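Workshop notebook — August, started after lunch

Carrying on from the tablecloth business. Bheki Oosthuizen came through from the Endlow side with the blue gridded cloth over his arm and we put it on the long table in front of the brown folding panels, where the light is kindest. I do like it very much! It is a cheerful thing to work at, and the thin black lines give you something to set an object against when you are trying to remember where it was before the tea break. It does not want to lie flat, though. I smoothed it twice and the right half still ripples, so next time it goes over the bar the night before (or somebody finds the iron, last seen in the Kashindye cupboard).

The idea for this table is odds and ends, the sort of thing that lives in a kitchen drawer or at the bottom of a toy box, put out together so that we can talk about how each one is picked up and put away. The steel tray is the sensible member of the party. I had wanted the Plallard one with handles but it is 60 cm long and hogs everything, and Bheki pointed out — quite rightly — that a plain raised rim is enough to stop small things wandering.

The long box of wrap is awkward in a way I hadn't thought about. With the roll poking out of the end you have to decide whether you are lifting the box or the roll, and people decide differently. Leave it as it is for now.

The rubber chicken stays. I know there was some feeling against it in the Alska room on account of the noise, but it is soft and a daft shape and we have nothing else like it. The feathered toys I am less sure of. They are lovely to look at, all that red and green, but feathers get tired quickly, so please hold the shuttlecock one by its base. The little green sachet is the thing most likely to go missing, so look for it first when clearing up.

Still to do: label the storage boxes, ask about a second cloth, move the spare tray to the 40 litre crate.
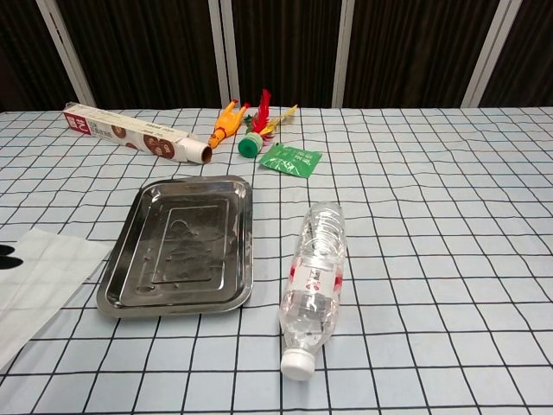

Odds and ends table, blue grid cloth, with the tray and the chicken.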